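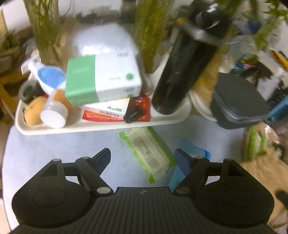 Styliani Chatzigeorgiou wrote to me that a tray is only a drawer without the shame, and that after one week everything lies in it again on top of each other. She may be right for her house. In mine, the trays are the only method which lasted longer than a month, so I will explain how I do it.

## Start with one surface

Take everything from the shelves and the bags and put it on one table. Do not sort while you carry. I made this mistake in February and I was walking between two rooms until the evening.

Then give every tray one job:

- **Daily:** wipes, tissues, hand cream, keys
- **Going out:** hat, gloves, water bottle
- **Small electric things:** chargers, cables, the case for the headphones
- **Not decided:** only one tray, and not the biggest

The last tray must be empty before you go to sleep. If you still don't know where a thing belongs, ask who used it last and give it to this person.

## Wipes and other soft packets

Soft packets slide, and they hide smaller things. I keep them standing, with the opening to the front, like books. Press the sticky flap well with your thumb, also at the corners. A packet which is already open goes before the new one - otherwise you will have three open packets and all of them dry. Henryk Szulc puts a flat box lid on top of his, and he tells me it helps.
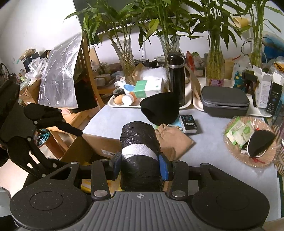
Trays need a place where they can stay, and this was my biggest problem, because I wanted to keep the plants on the same table. I decided that tall things live at the back and flat things in front. The lucky bamboo in its glass vases stands behind the trays, so I don't have to reach over the leaves for a small box. For loose soft things I like a drawstring pouch, such as the tan one beside the knit beanie. It can be folded when it is empty, and it takes the shape of the place which is left.

Change the water of the bamboo every 9 days and wipe the trays on the same day.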